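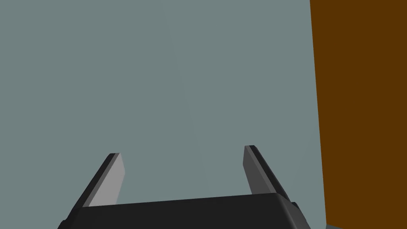 Simulated wrist view: gripper open, orange-brown panel at right.

Setting up a cupboard-door trial in simulation

Before a chore robot goes near a real kitchen, run the task in simulation and record how often it fails. The steps below use the Osari task files with a parallel-jaw gripper. They assume Osari is installed and the arm model loads without errors.

1. Load the door task and set the wrist view as the main display. Plain, flat colours are fine at this stage. Leave wood grain and glare for the second round.

2. Open the fingers fully and save that pose as the start position. Check that neither finger touches anything at reset.

3. Randomize the door angle and hinge stiffness. Keep the handle shape fixed for the first 2000 trials.

4. Run 4000 trials in total. Log every failure as a missed grasp, a slip or a collision – a single pass rate hides too much.

5. Repeat with the second handle shape and compare the logs.

Our last run at Canisside opened the door in 75 per cent of trials with the first handle and 26 per cent with the second. Most of the difference was slips. Finger width was the same in both runs.

Can machines do this chore yet? With one known handle, in simulation, most of the time. A household has several handle types, some of them greasy, and a failure rate of one in four is too high for a cupboard with glasses in it. We plan to repeat the test on hardware in December.

Vija Ramanauskas
Updated 31 July 2023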